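手腕上的那只眼睛

2020-10-10

Ruvham的软件组占了一层楼的西侧，十个人，其中只有两个人写控制，其余的人写感知、规划和工具。机器手装在一台移动底座上，底座跑的是Hiten，一套他们自己维护了几年的运行时。来访的人通常先看手，软件组的人更愿意让人看屏幕。

屏幕上的曲线分三层。最上面是规划器给出的关节目标，中间是控制器插值之后的指令，最下面是编码器读回来的值。三条线贴得紧的时候没什么可说，分开的时候，组里就要弄清楚是哪一层先走偏的。今年五月之前，这件事要靠人工比对日志，一次抓取失败往往要查一个下午。现在由一个叫Sugden的回放工具来做，它把三层数据和相机图像对齐到同一条时间轴上，可以逐拍往前拖。

对齐本身费了不少功夫。手腕相机、关节编码器和底座里程计各用各的时钟，最初的偏差有33毫秒，正好够让一个已经闭合的手指在图像里看起来还张着。感知模块据此判断物体没有抓住，规划器便重新下发一次接近动作，手就在原地反复开合。问题最后改在驱动层：所有消息在进入Hiten之前打上统一的时间戳，迟到的图像直接丢弃，不再排队等待。

自己的手也要认

手腕相机离手指很近，这是它的好处，也是它的麻烦。手指、拇指和外面的织物套筒会长时间占住画面，深度估计在这么近的距离上又不可靠。早期版本把拇指当成障碍物，规划器算出的避让路径是让整条手臂后退，拇指当然跟着一起退，障碍物始终在那里。

通行的做法是用运动学模型生成遮罩：已知各关节角度，就能算出手在图像里的轮廓，把这一块抠掉。金属和硬塑料的部分用这个办法很准。套筒不行，布料会起褶，褶子的位置随拇指转动而变，模型里没有它。组里试过把遮罩整体放大一圈，结果指尖附近的有效像素所剩无几，小件物品直接看不见了。

现在用的是两级遮罩。硬的部分仍由运动学给出，软的部分由一个小的分割网络补上，训练数据是机器自己采的：手臂停在不同位置，手指逐个活动，背景换过几处。第一批标注了314张，网络在深色地面上表现不错，在条纹地毯上却经常把套筒的边缘认错，因为套筒上的细棱和地毯的条纹在低分辨率下很像。第二批专门补了地毯和木面交界的位置，总数加到905张，误判才降到可以接受的程度。

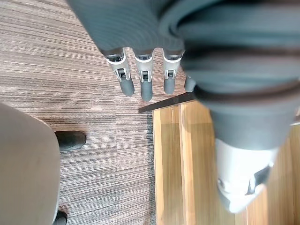 谁来决定张多大

抓取规划由Flernedora负责，这是组里用得最久的一个模块，名字是当初随手起的，后来懒得改。它的输入是目标物的点云和手的当前姿态，输出是一组预抓取手型和一条接近路径。手型库不大，大多数日用品用对指捏和侧捏就能应付，真正花时间的是在手型之间切换。

拇指的行程比其他手指大，切换时它扫过的空间也最大。规划器过去把手型切换放在接近路径的末段，图的是省时间，代价是拇指偶尔会在桌沿上蹭一下。改动之后，切换提前到离目标较远的位置完成，末段只允许手指小幅闭合。单次抓取因此慢了一些，组里认为值得。

闭合阶段归控制器管。它不追求位置，按电流限幅走：手指碰到东西，电流上升，超过阈值就停住并保持。阈值按手指分别设置，每次更换指尖垫都要重新标定。标定脚本也在Sugden里，点一下就跑，跑完生成一份报告，和上一次的结果并排显示。

工具占了一半的代码

如果按行数算，仓库里超过一半是工具：回放、标定、遮罩检查、仿真对照、夜间回归。写工具的人最初觉得这是临时任务，后来成了固定岗位。夜间回归每晚从历史记录里抽出一批片段，用当天的代码重新跑感知和规划，第二天早上列出结果有变化的条目。变化不等于变坏，需要有人逐条看过再归类。

这项工作很枯燥，轮流做。轮到的人上午基本不写新代码，看完之后在列表上签字，签过的片段才能作为新的基准。上个版本推迟发布，就是因为有几条片段没人敢签：遮罩改进之后，规划器在这些片段里选择了另一种手型，看上去也能抓，但没有实机数据支持。最后把这几个场景在实机上重做了一遍，才合并进主干。

下一步的计划写在走廊的白板上，最靠前的一项是把布料的形变放进仿真。软件组对它的进度估计比较保守，目前只完成了套筒静止时的部分，拇指转动时的褶皱还在做。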